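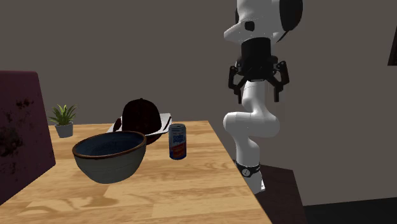
Workshop tips: teaching an arm by hand or by remote

These notes cover a bench arm with a two-finger gripper, taught either by pushing it through the motion (hand guiding) or by driving it from a handset. They apply equally to practice runs in a simulator. Most were collected by Remo Mayrhofer and Cherry Mae Magbanua at the Caltwood workshop.

Before you start

Write the task as one sentence with one verb in it. "Put the can in the bowl" is a task. "Tidy the table" is several, and each should be taught separately.

Start every run from the same arm position with the gripper open and well above the tallest item. Save that position under a name.

Decide which items are part of the task and which are only there to be avoided. Leave both kinds out when you record. An arm taught on a bare table will cut corners as soon as a plant pot is put back.

Hand guiding

Hold the arm above the wrist. Keep fingers away from the linkage plates on the gripper, which close faster than expected.

Set the payload figure first. If it is wrong the arm will drift when released, and the drift is recorded along with everything else.

Move at half the speed you would use for the same job yourself. Pause briefly before the fingers close and again before they open.

Remote control

Stand so that left on the handset is left on the table. If you work from a screen, use two views. A single view hides depth, and the usual fault is closing short of the item.

Come down from directly above for the last part of the approach. Sideways corrections at table height knock over anything tall and light, drinks cans above all.

Bowls: take the rim, one finger inside and one outside. Glazed rims slip, so fit rubber pads.

Caps and other soft items: grip the crown, where the cloth folds between the fingers. The brim tends to twist out.

Keeping and discarding runs

Discard any run in which you hesitated or went back. Fabian Schwaiger kept everything on his first job, 187 runs in all, and the arm learned to hover over the table — he ended up recording nearly half of them again.

Move the items a little between runs, and swap their places every so often. Change the start position only once the task works from the first one.

Stop after four poor runs in a row and check the pads, the payload figure and the handset battery, in that order.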